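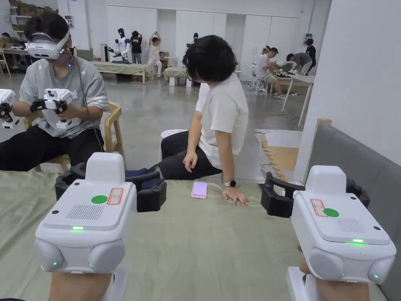 Hand-held grippers at work, indicator lights green.

Features News Opinion Archive Subscribe

The Green Light Problem
August, by Linnea Brekke
Last updated: August, 4:42 p.m.

The first person to notice was Rizwan Minhas, and he noticed with his ears. He was playing back a recording of a towel being folded, made with a pair of hand-held grippers, and the left gripper clicked shut a moment after the audio said it should. He played it again. Then he pulled up another session from the same afternoon and heard the same thing.

Minhas checks recordings for Pramow, a company that collects demonstrations for firms that want to teach robots to do household jobs. People pick up a gripper in each hand and do the job themselves, and the motion gets logged and sold on. The pitch is that you don't need a robot in the room to make training data for one. Pramow's customers like that pitch a lot, and so do its investors.

What Minhas had found was a clock fault. One gripper in a pair could fall behind its partner by up to 42 milliseconds, depending on how long the two had been switched on. If you're stacking boxes, that hardly matters. If you're pulling a cloth tight between two hands, it means the recording shows one hand letting go while the other still thinks it has a friend.

Through all of it, the lights on the grippers stayed green.

I've spent a good part of the summer trying to find out what that green light is supposed to mean, and I have been given three answers. A manual from Moleo, which makes the grippers, says green is "ready." A training sheet handed to Pramow's operators says green is "recording OK." Njål Backlund, who runs product support at Moleo, told me on the phone that green shows the unit has power and a connection to its host. He said this as though it settled things.

"It was never a data quality indicator," Backlund said. "I understand why someone might read it that way."

Someone did read it that way. Everyone I talked to at Pramow read it that way, and I would have too. You're standing at a table with both hands full, looking at the cloth you're supposed to be folding. The light is the one piece of information the device gives you without your putting it down.

By the time the fault was traced, Pramow had 105 hours of two-handed recordings with the problem in them. A share of that had already gone to Moen, which was training a two-armed machine called Jandosano to handle laundry and bedding.

This is the point where the story could have stayed an accounting matter. Jandosano had other ideas. In a test at Moen's lab, the machine was given a fitted sheet to stretch over a mattress. Its right hand held a corner and pulled. Its left hand opened early, the sheet came loose, and the right arm, now pulling against nothing, swung back across the work area. Elsa Wallin, a test engineer, was standing closer than the floor marking allowed, and the forearm caught her on the shoulder.

She was bruised and went home early. She is plain about her own part in it.

"I was over the line. I'd been over the line every day for a month and so had everyone else, you can't see the grip from behind it," she told me. "But I'd also watched it do that sheet maybe a dozen times before the new data went in, and it never threw its arm at anyone."

Moen's internal review, which I was allowed to read but not to copy, blames the distance. It recommends repainting the floor marking and reminding staff of it. The timing fault gets one paragraph, under the heading "contributing factors," and the review says a link between the fault and the arm movement "could not be established." I asked whether anyone had tried to establish it, for example by retraining on clean recordings and running the same sheet again. A spokesperson said that work was "under consideration."

I'm not sure the link is there either. A learned policy is a murky thing, and two-armed machines drop fabric for plenty of reasons. Sebastián Jara, an independent safety consultant who has looked at similar cases for insurers, thinks the bad timing is a likely cause of the early release and a poor excuse for the swing.

"An arm that loses its load should stop," he said. "It shouldn't matter what the data taught it. If your safe behavior depends on somebody's towel recording being on time, you don't have safe behavior."

He is right, I think, and it's the part I keep hearing skipped. Moleo talks about a firmware patch. Pramow talks about a new checking step. Moen talks about paint. Jara wants a force limit in the arm controller that no training run can touch, and he says the machine had one on paper. It had been raised for the bedding tests so the arms could pull the corners tight. Moen confirmed the setting had been changed and would not say who approved it.

The patch went out to Pramow in August. It makes the two grippers compare clocks every 4 seconds, and if they disagree by more than 2 milliseconds, recording stops and the lights blink. Minhas has tested it on a few pairs and says it works on those. He also says it has made the operators grumpy, as a stop in the middle of a take means starting over, and they have targets to hit.

He asked whether the affected recordings would be deleted. They have been "flagged," which he takes to mean that they're in a folder with a different name. Pramow told me flagged material is excluded from new deliveries by default. It wouldn't say whether a customer could ask for it anyway, or at what price. Moleo's older units, sold before the clock check existed, can take the patch if the owner sends them in. Backlund didn't know how many owners had.

Wallin is back at work. When I visited, the new line had been painted, bright yellow and a good stride farther out. Two engineers were standing inside it, watching the hands.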